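Koladen Household Storage Study
Progress report to the Huvia Fund, second reporting period
Submitted 2nd May

1. Status

Work in this period covered the countertop storage portion of the study. The drying rack portion closed in December and was reported separately. Countertop storage covers items that hold cups, mugs and small utensils in the open, on a table or counter, in kitchens with little or no cabinet space. Three of the four planned item types have been assessed. The fourth, the wall rail, is waiting on hardware and is addressed in section 4.

Spending is within the approved budget line. One transfer between lines is requested in section 5.

2. Mug trees

The mug tree was moved to the front of the schedule after the household interviews. Tenants in the Keane building named it more often than any other open storage item, and also complained about it more often. The complaints fell into two groups: mugs that knock against each other when one is taken off, and stands that tip when loaded on one side.

Both complaints relate to geometry, so the assessment concentrated on peg angle, peg spacing and base diameter. Finish and appearance were recorded but carry no weight in the scoring. Stands were tested on a level surface, first empty, then with one mug, then with mugs added in the order a household would be likely to add them. The position of each mug was logged by peg, starting at the top.
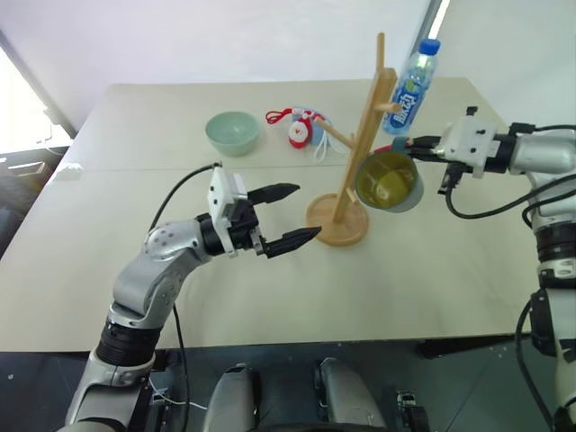
Peg spacing had a larger effect on daily use than load capacity did. A mug needs clear space below and to the side, and the space it needs depends on the handle as much as on the body. On the light wood stand with the round flat base, the pegs leave the pole at different heights, and a mug beside the pole at mid-height has a small lower peg close by it. A position of this type was scored as restricted whenever a second mug on the neighboring peg would touch the first. Restricted positions were not excluded from the count of usable pegs, but they were marked, and the final guide will show both figures. Short pegs were also marked where a thick handle left little peg showing past it.

Base diameter was the main factor in tipping. Stands with a narrow base and a tall pole moved when two mugs were placed on the same side near the top. Loading from the bottom up, on alternate sides, removed the problem in most cases. The instruction to load in this order is simple enough to print on a card and will be included with the tenant materials.

Handle shape remains an open item. Small closed handles have to be lined up with the peg before the mug will go on, and users in the interviews described this as awkward when the other hand is busy. The current scoring sheet has no field for it. A field will be added before the next round, and the stands already scored will be checked again against the revised sheet.

3. Other item types

Stacking shelves. Assessment is complete. The Zunenell two-tier shelf was used as the reference item. It holds more mugs per unit of counter area than any stand tested, but the lower tier is hard to reach when the upper tier is full. Wire spacing on the upper tier is too wide for espresso cups, which lean.

Utensil crocks. Assessment is complete. No changes to the draft guidance are proposed. Heavy crocks performed well and light ones tipped with long ladles, as expected from the first period.

4. Delays

The wall rail brackets arrived with the wrong anchors for plaster walls. Replacement anchors are on order. Rail work will start when they are received, and the draft section on rails will be submitted with the third report. The delay does not affect the other sections.

Interview transcription is also behind schedule. 5 transcripts are outstanding. All relate to units 708 and 801, where the second visits took place late in the period. Notes from those visits were used for this report and will be checked against the transcripts.

5. Request

Approval is requested to move the unspent travel allowance to materials. The amount would cover additional mug stands with a wider base, which are needed to separate the effect of base diameter from that of pole height. The stands tested so far do not allow this - the wider bases were also on the shorter poles.

6. Next period

Planned work is as follows:

Revise the scoring sheet and rescore all mug stands.
Complete the wall rail assessment.
Finish transcription and reconcile with the visit notes.
Circulate the loading card to Keane tenants for comment.
Submit a draft of the countertop section, 9 pages plus tables.

The scoring sheet and the peg position log are attached as Annex A and Annex B.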